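Startseite > Wäschepflege > Waschmittel & Seifen > Kernseifenflocken

Hevetti Seifenflocken für Baumwolle und Leinen

Wer bei uns im Laden schon einmal vor dem Regal mit den Waschmitteln gestanden hat, kennt die Frage, die ich am häufigsten höre: Geht es nicht auch einfacher? Doch, das geht, und zwar mit einer ordentlichen Seifenflocke, wie sie früher in vielen Haushalten im Schrank stand. Die Hevetti Flocken führen wir schon lange, und ich freue mich jedes Mal, wenn ein Beutel über die Theke geht, weil ich sie zu Hause selbst benutze und nichts anderes mehr an meine Baumwollsachen lasse.

Die Flocken sind fein gehobelt und lösen sich in warmem Wasser recht zügig auf. Sie enthalten keine Duftstoffe, keine optischen Aufheller und keine Farbstoffe. Nach dem Waschen riecht die Wäsche nach ziemlich wenig, und das ist für viele unserer Kundinnen und Kunden der eigentliche Grund, warum sie umsteigen. Ein bisschen seifig vielleicht, solange sie noch auf der Leine hängt, danach verfliegt auch das.

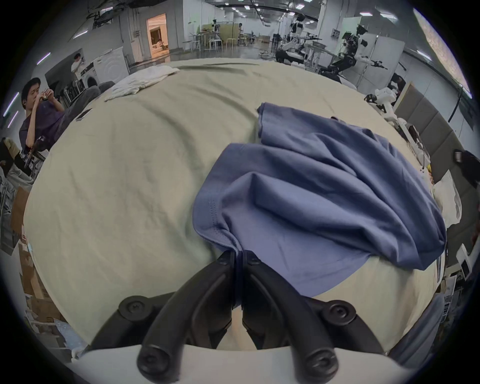

Am liebsten mag ich sie für T-Shirts, Handtücher und Bettlaken, also für alles, was oft getragen und oft gewaschen wird und dabei weich bleiben soll. Baumwolle und Leinen vertragen die Seife ganz wunderbar. Für Wolle und Seide sind die Flocken zu alkalisch, da greifen Sie bitte zur rückfettenden Ellgate Wollseife, die im selben Regal steht und die wir auch in kleinen Mengen abfüllen.

Dosierung in der Maschine

Für eine normale Trommel nehmen Sie 20 Gramm Flocken bei weichem Wasser. Bei mittlerer Härte darf es etwas mehr sein, und bei hartem Wasser empfehle ich, einen Löffel Waschsoda dazuzugeben, damit sich kein Kalkseifenschleier auf die Fasern legt. Übergießen Sie die Flocken vorher in einem Becher mit heißem Wasser, rühren Sie kurz um und geben Sie die Lösung direkt in die Trommel. In die Einspülkammer gehört sie eher nicht - dort wird sie beim Abkühlen fest, und dann steht man mit der alten Zahnbürste da und kratzt (ich spreche aus Erfahrung).

Handwäsche und Einweichen

Für die Handwäsche genügt ein gehäufter Esslöffel auf ein Waschbecken voll. Lassen Sie die Teile 20 Minuten liegen, drücken Sie sie dann sanft durch und spülen Sie so lange klar nach, bis das Wasser nicht mehr milchig ist. Kragenränder und Bündchen reibe ich vorher mit einem feuchten Stück Karkero Fleckenseife ein, das macht wirklich einen Unterschied, gerade im Sommer.
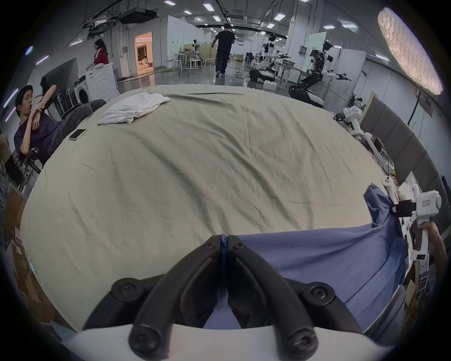

Noch ein Wort zu den Handtüchern, denn danach werde ich ständig gefragt. Wenn Sie bisher mit Weichspüler gewaschen haben, fühlen sie sich nach den ersten Wäschen mit Seife womöglich etwas stumpf an. Das gibt sich, haben Sie ein wenig Geduld! Ein kleiner Schuss Haushaltsessig im letzten Spülgang hilft, und wer Platz auf der Leine hat, schlägt die Tücher vor dem Aufhängen einmal kräftig aus. Bunte Sachen waschen Sie beim ersten Mal am besten getrennt. Das ist bei jedem Waschmittel vernünftig und hat mit der Seife nichts zu tun.

Lagerung

Die Flocken mögen es trocken. Im verschlossenen Beutel oder in einem Schraubglas halten sie sich sehr lange, im feuchten Keller verklumpen sie mit der Zeit. Verklumpte Seife ist nicht verdorben, sie braucht nur etwas länger, bis sie sich auflöst. Bewahren Sie sie wie alle Reinigungsmittel außer Reichweite kleiner Kinder auf.

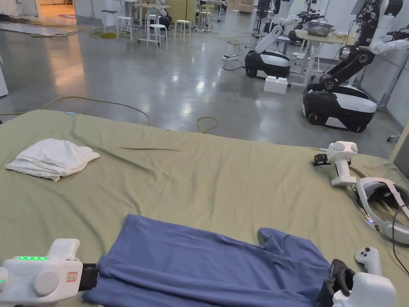

Foto: Uchenna Okafor

Lieferbar sind die Flocken im Papierbeutel und im Nachfülleimer. Der Beutel reicht in einem kleinen Haushalt für etwa 16 Wäschen, je nach Wasserhärte und je nachdem, wie großzügig man löffelt. Der Eimer lohnt sich für Familien und Ferienwohnungen, er hat einen Henkel und einen dicht schließenden Deckel. Den passenden Messlöffel von Uzor legen wir auf Wunsch gern dazu, schreiben Sie es einfach in das Bemerkungsfeld Ihrer Bestellung.

Wenn Sie unsicher sind, wie hart Ihr Wasser ist, fragen Sie bei Ihrem Wasserversorger nach oder rufen Sie uns an, wir überlegen dann gemeinsam, welche Menge für den Anfang passt. Eigene Beutel und Gläser zum Abfüllen dürfen Sie jederzeit in den Laden mitbringen, sauber und trocken bitte.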